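3.2 Placement of cushions in open baskets

The tabletop task covers the handling of small soft furnishings in a shared workroom. Each trial begins with a cushion and a rectangular basket with openwork sides, and ends when the cushion lies wholly below the rim. We recorded 418 placements over 2 weeks in February. Trials in which the cushion left the table were kept and coded separately (44 placements). Coding was done by N. Quách and checked by H. Zhuravel against the categories of the Stirano protocol. 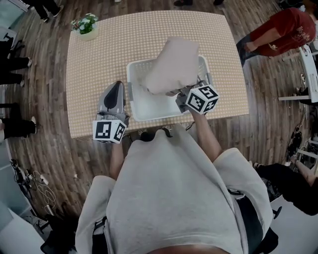

Figure 3. Tabletop placement and the surrounding workroom.

Grasp location was coded as corner, edge or body. A cushion held at one corner hangs along its diagonal and meets the basket floor with the opposite corner first, after which the filling shifts downward and the cover folds over it. Edge grasps give a flatter descent but need more clearance at the rim. Corner grasps were used in 245 placements. The remaining placements were divided between the other two categories, with body grasps confined mostly to the later trials. Release height was measured from the basket floor to the lowest point of the cover.

3.3 Room conditions
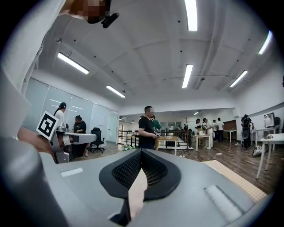 Room layout was treated as a fixed condition. The Atinga workroom is also used by people with other tasks, and no attempt was made to clear it during recording. Walking routes and standing positions were therefore entered on the floor plan together with the furniture. The frosted glass partition along one side served as the reference line for the plan, and the mesh-backed office chair was entered as movable. Distances to movable items were taken again at the start of each block.

Table coverings were recorded in the same way, as a cloth changes the friction under a basket that is pushed or pulled.

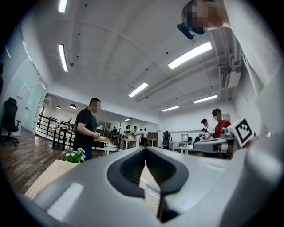

Plants and other standing objects were left in place and marked on the plan as obstacles. A basket set down within one hand width of an obstacle was coded as constrained. Constrained placements were excluded from the comparison of release heights in Section 4 but retained in the counts of grasp location.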